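Dultlow publishes its bench cell upkeep guide, wiping instructions and all

CLERNETHAM, 18 Apr 2025. Dultlow, which builds small enclosed robot cells for people who need a machine to pick things up on a tabletop, today released the complete setup and upkeep guide for its Hervieu bench cell. The guide is free to download, runs to more pages than the company had planned, and devotes an entire chapter to cleaning clear plastic.

The Hervieu is a single arm with a two-finger gripper, working over a tabletop inside acrylic panels. It has been on sale since last August. In that time the Dultlow service desk has logged 730 calls, and the company has now read all of them in one sitting, an experience it does not recommend. Faulty motors came up 11 fewer times than the phrase "it was fine before we moved it."

The new guide is arranged in the order things tend to go wrong, starting with the table. A cell set up on a bench that rocks will behave like a cell on a bench that rocks. Owners are asked to level the top, load it with whatever normally lives there, and level it again. Wooden tops are fine. Stained and scarred wooden tops are also fine, though the guide points out that a camera has opinions about dark blotches, and that the background reference should be taken again whenever the cell is shifted, even by the width of a hand.

Next come the panels. They go on after the arm has been bolted down and before it is powered for the first time. Corner braces are tightened by hand and then a quarter turn with the supplied key. The service desk has met several braces that received the other three quarters as well, and keeps replacements in stock.

Cleaning takes a soft cloth and mild soapy water. Window spray with ammonia in it will craze acrylic, paper towels will scratch it, and a sleeve will do a little of everything. Reflections are covered at some length. A clean panel can show the camera a faint second copy of whatever is lying near it, and a cell that has been taught carelessly may set off with great confidence to pick up the copy. The remedy is to move the lamp before touching the software.
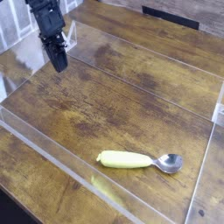 Gripper closed and clear of the boards, with the test spoon laid bowl up near the front panel.

Readers will notice that the guide's standard check involves a spoon. Dultlow tried machined test blocks first. They were accurate, handsome and very easy to pick up, so cells that passed with flying colors went on to fumble anything a customer owned. A spoon with a fat, pale handle and a shiny bowl offers a gripper one easy end and one difficult end, and costs less than the box the test blocks came in.

The spoon check goes as follows. With the arm parked, close the gripper and look at the fingertips from the front and from the side. They should meet evenly, with no daylight on either side. Jog the arm down until the closed tips sit just above the tabletop, note the height, and repeat at each corner of the work area. If the readings disagree, go back to the part about the table. Lay the spoon flat, handle to the left, and run the pick routine on the handle. Turn it end for end and run it again. Only then try the bowl, and expect to adjust the lighting.

Dultlow suggests the full check every 300 hours of running, and after any move, bump or visit from another department. Wrist screws get their own look every 200 hours. They are small, there are a number of them, and the one that works loose is reliably the one behind a cable. Cable fittings should be pressed home with a thumb and left alone. Zip ties added by owners for neatness account for a surprising share of the wrist repairs, usually because the cable was tied straight and the wrist then wished to turn.

Fingertips are a wear part. The guide shows how to change a pair in a few minutes with the power off, and asks that both be changed together. One new tip and one old tip will meet, but not where anybody wants them to.

For owners who would prefer not to do any of this, Dultlow is also introducing the Fuvutano service kit. It contains a pair of fingertips, wrist screws with thread locker already applied, four corner braces, two cloths, a bottle of panel cleaner and the key that was supplied with the cell and is now in a drawer somewhere. A spoon is included. The kit fits every Hervieu shipped to date, all 1140 of them, and can be ordered from the Clernetham service desk beginning today.

The guide replaces the folded sheet that came in the original carton. Owners who still have the sheet may keep it, but step six was wrong.

About Dultlow
Dultlow designs, assembles and repairs bench robot cells in Clernetham. Its service desk answers the phone during working hours and would like callers to have the serial number ready. It is on the underside of the base.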